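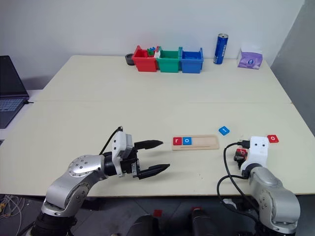 Notebook, Ranwood netcode, June

Last updated: June, 5:40 p.m.

Build 664. Subject: minion waves out of step between clients on Gollutby, middle lane only. Carried over from the previous entry, where I had it down as packet loss. It is not packet loss. Corrections below.

Symptom, restated so the ticket can be closed against something definite. On Gollutby, after the first tower falls in the middle lane, one client can show a wave stopped at the bridge while the others show it already fighting on the far side. The server is correct. The odd client corrects itself when the wave dies, so most players see it as minions that take damage from nothing and then vanish. Anyone trying to last-hit that wave gets no gold and files a bug about gold. Gregor Purves has merged the gold tickets into this one.

Reproduction. Multton drives the clients from a recorded input file, no humans. Settings:

Simulation rate 90 per second, server and client
Clients: 6
Added delay: 200 ms on one client, none on the others
Loss: off
Jitter: off
Map: Gollutby, default wave timing
Heroes: all the same melee hero, no abilities bound

With loss and jitter off it still happens. That disposes of my earlier theory. With the delay removed it stops happening on every run I tried, which is how I talked myself into blaming the network in the first place. The delay is needed but it is only what exposes the fault.

What the log shows. Each wave gets a path handle when it spawns. When a tower falls, the server rebuilds the lane's path, because the rubble changes the walkable area, and sends the event out with the tick it applies to. A client that receives the event late is supposed to roll back to that tick, rebuild, and replay forward. It does roll back. It does rebuild. It then replays forward with the old handle still attached to any wave that spawned between the event tick and the tick on which the event arrived. The old handle points at a freed slot. If the slot has been reused, the wave walks somebody else's path. If it has not, the path has zero length and the wave stands still.

On Gollutby the slot is never reused in the middle lane, so the wave stands still. Side lanes have no rubble rebuild and never hit this code.

Why the bridge and not the spawn point: the wave has already covered ground on the client before the rollback. Position is in the snapshot. The handle is not, it is derived on load. So the position is restored properly, the wave walks on its cached segment until that segment ends, asks for the next one, gets nothing. The cached segment ends at the bridge. I spent most of the morning looking for something wrong with the bridge collision. Nothing is wrong with the bridge collision. Please leave it alone.

Side note on the bridge: it does have a duplicate nav link on the north side, harmless, reported to the map team separately.

Attempt 1. Put the path handle in the snapshot.

Works in the trivial case. Fails when two towers fall close together, since the handle saved in the snapshot can itself be out of date by the time a second rollback reads it. Also makes every unit bigger in the snapshot, including units that never path. Reverted.

Attempt 2. Clear all handles in the lane after a rebuild and let units ask again on their next tick.

Works. Clients agree with the server through the whole recorded match. Cost: every unit in the lane asks for a path on the same tick, and the tick runs long. On the low-spec profile this shows as a visible hitch right when the tower falls. The tower collapse effect hides some of it. I do not want to depend on an effect that the art side may shorten.

Attempt 3. As attempt 2, but with the requests spread over several ticks by unit ID.

First version was wrong. I spread them by ID modulo the number of units in the lane, and that number can differ between client and server during the replay. Introduced a new desync to fix the old one. Second version spreads by the low bits of the ID alone, no count involved. Clients agree, no long tick on the profile. A unit may now stand idle for a few ticks after a tower falls. At our rate this cannot be seen at normal speed. It can be seen in the replay viewer at slow speed if you know where to look. Accepting this.

Attempt 3, second version, is what went in. Review by Sorcha Mac Mathúna, two comments, both taken:

— She asked for an assert when a unit requests a segment from a freed slot. Added. It should have been there from the start and would have saved this entry.
— She asked whether summoned units use the same call. They do not. They follow the owner and only take a lane path if the owner dies. See open items.

Checks after the fix. Ran the recorded match with the delay moved to each client in turn. State hashes match the server at every checkpoint. Ran again with jitter on, then loss on, then both. Matches. Ran a match with both middle towers set to fall on consecutive ticks by editing the event file. Matches, although the announcer plays the tower line twice and the second one cuts off the first. Audio has the same problem on the old build, so I have not caused it.

Ran the match on the old build under the new assert to be sure the assert fires. It fires.

A word on the hashes, for whoever picks this up. The checkpoint hash covers position, health, target and cooldowns. It did not cover path state, and a wave standing still on one client only shows up in the hash after its position has drifted from the server's. The hash was therefore late by the length of the cached segment, and the first bad checkpoint pointed at the bridge instead of the tower. I have added the current segment index to the hash. Old recordings will now fail to verify against new builds. Re-record them; do not switch the check off. The re-record command in Multton takes the map name and the input file, in that order, and gives no error if they are swapped. It writes an empty recording instead. An empty recording verifies perfectly against anything.

I lost a run to this before noticing that the match had ended at tick zero with every hash in agreement. Gregor is adding a minimum length check.

Port. The Ní Mhurchú branch has its own copy of the lane code, taken before the handle system was renamed. The fix will not merge cleanly. The logic is the same and the change is small, so it should be done by hand. Points to watch over there:

The handle is called a ticket in that branch.
Units are stored in lane order and not by ID, so the low bits trick has to read the ID from the unit and not use the array index. Array index changes when a unit dies.
Their rollback window is shorter. A client that falls outside it gets a full resync, which clears the fault by accident. The bug will look rarer there than it is here.

Balance question that came up at lunch, written down so it is not lost: some of the complaints that middle lane pays less gold than the side lanes on Gollutby may be this bug. The gold figures collected on builds up to and including 664 should be treated as unreliable for the middle lane once a tower is down. I have asked for the lane gold change to be held until there are numbers from the next build. No view either way on whether the change is needed.

Open:

1. Summoned units after owner death. Same freed slot is possible in theory. Have not been able to trigger it. The summoner's recording is out of date and has to be redone first.
2. Spectator client uses a longer buffer and never rolls back, so it should be unaffected. Not tested.
3. Reconnect during a rebuild. The client gets a snapshot with the new path already built and then also receives the event. It rebuilds twice. Wasteful, correct as far as I can tell. Leave until after the playtest.
4. Multton argument order. Gregor.
5. Rename of the handle in the Ní Mhurchú branch, before the hand merge or after it. Sorcha prefers before. I would do it after, so the fix can be compared line by line, but it is her branch to merge.

Input file and both logs are in the shared folder under the ticket number. The edited event file for the double tower case is in there as well, with the two changed lines marked.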